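Minutes of the meeting on packing and box supplies, Nomo shop and workroom, Trekville
Month: December

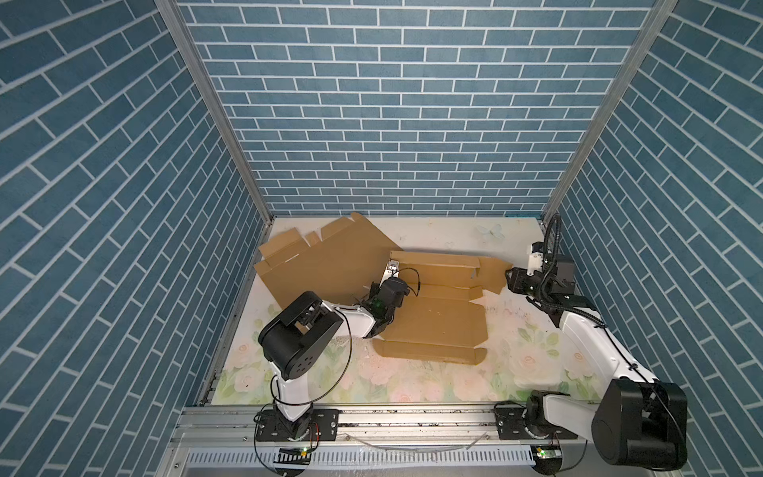

Packing corner with the blue brick wallpaper. Kraft box, partly unfolded, on the rose mat.

Present: Maribel Henao (chair), Gonçalo Guerreiro (minutes), 4 persons from packing, 2 persons from the shop.
Absent with notice: Thaweesak.
Start: 9:10 in the morning.

1. Minutes of the last meeting
The minutes were read and accepted with one correction. In item 3 the word "lids" must be "liners". Gonçalo will correct it in the folder.

2. Boxes from Plunell
Maribel informed that the last delivery from Plunell has arrived complete, 141 boxes in the medium size, all flat. The price remains the same until spring. The packing group finds the new box good in strength, but slower to fold than the old one. It has several notched flaps on one long edge and they must go in by the correct order, otherwise one corner stays open and the tape does not hold well.

There was a discussion if we should return to the old box. The shop persons are against it, because customers have complained that the old one arrives crushed. Decision: we keep the new box for the season and look at the question again in the next meeting.

Gonçalo has proposed to fold every crease one time by hand before building the box. Packing already does it with the big panel and says that it helps. It was agreed that all people do it the same way from now on:
- open the box flat on the mat
- bend all creases inward, also the small tabs
- put up the big panel first and then the notched flaps
- tape only at the end

Maribel asked that the steps be written on one page and hung near the tape shelf. Thaweesak has nice handwriting and will be asked.

3. The mat in the packing corner
The mat with the pink roses has smudges and marks, more of them right of the middle. Packing would like to clean it. One person tried soap and warm water on a small piece and was satisfied with the result. Another person prefers to buy a new mat in one plain color, where small pieces of tape are easier to find. The shop would like to keep the flowers. After some talk it was decided to clean first and to decide later about buying. If a new mat is bought, the limit is the same as for other small things in the workroom.

The butterfly near the back wall is already pale and should be cleaned softly, without the brush.

4. Wallpaper
Short item. There are two rolls of the blue brick wallpaper left in the storage. They stay there for repairs and should not be used for wrapping gifts. Gonçalo will write this on the rolls.

5. Waste cardboard
The pile behind the door was over 10 boxes high at the end of last month and the door did not open completely. New rule: damaged boxes are flattened the same day and tied with string. Boxes with only a bent flap go back to the shelf and are used for orders which the customers collect in the shop. Maribel will ask the collection company if they can come one more time before the holidays.

6. Other
- The second tape dispenser is still missing. Please look in your cupboards.
- The shop requests that the invoice is put on top of the paper filling and not under it.
- Labels: the small ones are almost finished. Maribel orders them together with the string.

Tasks
Gonçalo: correction of old minutes, note on the wallpaper rolls.
Maribel: collection company, labels, string.
Thaweesak: page with the folding steps (to be confirmed with him).
Packing: cleaning of the mat.

The next meeting will be in the same room and at the same hour. The date will be sent by mail.
End: 10:05.
Minutes written by Gonçalo Guerreiro, read by Maribel Henao.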